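Filed under: Bench Notes / Sim Cell / Door Task

Saturday, April 6, 2019

Back on the Lomcombe door cell. Wrist cam pose has been off ever since the February rebuild - policy reaches fine in the old scene, drifts left in this one. Went through the mount transform by hand. Somebody (me, probably) left the tilt in degrees where the loader wants radians. Fixed, reloaded, same door asset, paneled white one with the wood grain.

Fingers commanded open before every reset now. Was leaving them wherever the last episode quit, bad idea. Added to the reset script, 3 second settle after.
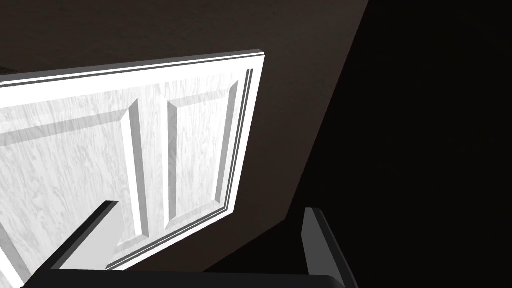
Wrist view, fingers open, white door at left. Right side still nearly black.

Lighting next. Door face close to pure white in spots, wall dark brown, then nothing much past it. Dropped the key light from 700 to 207 in the config but havent rerendered. If the moldings wash out the edge detector is usless, so check that first.

Ran 157 resets on Vlad (the old workstation) overnight w/ the pose fix. No crashes. Memory creeps up though - restart the sim between batches til we find the leak.

To do:
- rerender with new light
- copy mount file to Jevmont branch, they still have the bad one
- ask Wercombe for the finger pad friction numbers, ours are guesses
- dont touch the gripper offset agian, its right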